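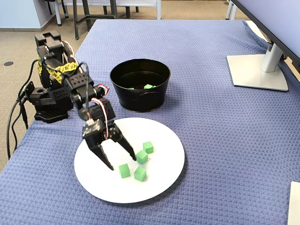

I have been trying to quit my afternoon snack since September, and I'm sorry to report that the snack is winning. My doctor's idea was to eat on a proper plate instead of out of the bag, a plain round white one on a nice blue cloth, so it feels like a meal (a very small meal). And okay, it does slow me down! But then I go back for seconds, and by the time I'm done I've had 700 calories of cheese crackers and still want dinner.

My friend Mercy Massawe swears by a walk. She goes down to the Suvstead library and back at 3 every day, rain or not, and says she forgets to be hungry. I tried it last week. What Mercy left out is that the bakery on Ng Street sells day-old rolls for 99 cents, and you have to go right by it. Both ways! 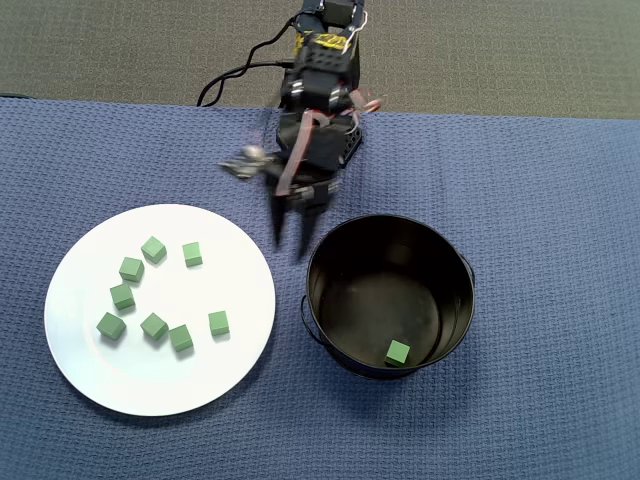
So the walk is on hold until I find another route. Meanwhile I'm drinking a lot of tea. The peppermint is pretty good, the licorice one I can't stand, and I've got 46 bags of it left if anybody in Suvstead wants them.

My sister says to just eat a bigger lunch. I may try that next, with the lentil soup I posted before the holidays. It freezes fine, but leave out the potatoes until you reheat it.

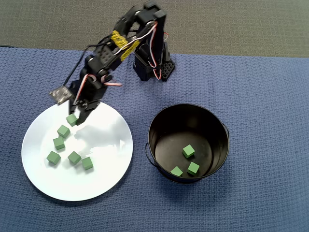
Black, yellow and plenty of blue.

Let me know what you all do at 3 o'clock, and please don't say celery.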